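Grading by the Grain: Nathalie Boychuk on Abrasion Testing of Bin Liners
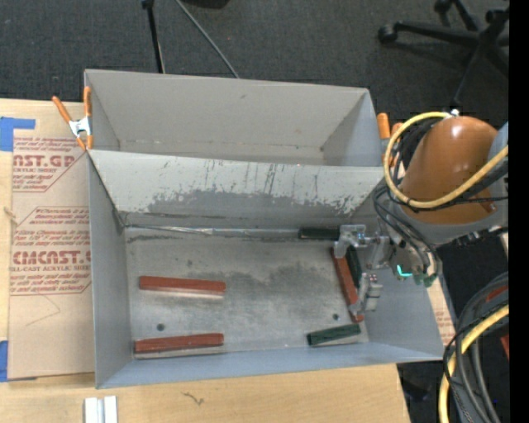
Nathalie Boychuk has spent most of her working life looking at scratched surfaces. She runs the wear laboratory at Surnex, a coatings firm in Broltcombe, and her subject is the lining of bins, chutes and hoppers used in grain and seed handling. She holds that most wear in bulk storage starts on the inclined faces and is first noticed on the floors. "People look down," she said. "The dirt is on the floor, so they assume the damage is on the floor." A gray box with a sloping divider makes the point as well as a full hopper would: there are dark vertical streaks on the pale upper part of the slope, a worn patch with a ragged upper edge lower down, and stains on the floor in front of it. Boychuk's advice is to read the slope first and the stains second. "A stain is a deposit until you have wiped it. A ragged edge in a coating deserves a gauge reading."

The gauge she prefers is an ordinary dry film thickness gauge, used on a fixed grid. Her laboratory takes readings at the same marked points on every visit and records them against the original figures. A typical epoxy lining in her records goes on at 500 microns. She does not recommend action on the first loss of thickness, which often reflects the high spots being knocked off in the early weeks of service.

"The first season tells you how well the applicator levelled the coat," she said. "The second season tells you about the grain."

Grain type matters more than tonnage, in her view. Oats carry a hard, silica-rich hull and behave like a fine abrasive. Canola is small, round and oily, and she regards it as mild by comparison. Barley sits somewhere between, and varies with how much dust and awn comes in with the load. She asks clients for a list of what each bin has held, in order, and says few of them can supply one for more than the past year.

The laboratory test itself is simple. A coated panel is weighed, turned under a loaded abrasive wheel for 1000 cycles, brushed off and weighed again. The loss is reported in milligrams. Panels are conditioned at 23 degrees beforehand, and Boychuk is strict about it. A panel brought in from a cold truck and tested the same morning gives a figure she will not sign.

She is less attached to the result than a visitor might expect. "The wheel test ranks coatings. It does not give you years," she said. "A wheel rubs. Grain hits, then slides. If your bin is filled from a height, the hitting is the part you care about, and the wheel has no opinion on that."

For impact wear her group built a drop rig, known in the building as the Skukus after the street where the frame was welded. It feeds dry grain down a tube onto a panel set at an adjustable angle. Brittle coatings did worst with the panel close to square under the stream. Softer polyurethane coatings did worst at shallow angles, where the grain had time to cut. The practical result was a change in what Surnex specifies for the elevator at Fraser, where the steep upper cone and the flatter discharge section now carry different linings. The joint between them is lapped in the direction of flow.

That joint took up much of the conversation. Boychuk said the overlap should never face upstream, and that a lip less than a millimetre high will collect fines and start to lift. She has seen a sound lining stripped from a poor edge during a single harvest. Tape at a seam is acceptable to her as a temporary measure if the date it was applied is written down.

The oldest lining on her books went into service in 2000 and has been patched twice. She credits the surface preparation, which was blasted to a proper profile and coated the same day. The next round of readings at Fraser is planned for September, before the new crop arrives, and the grid points have already been re-marked with a centre punch on the outside of the shell.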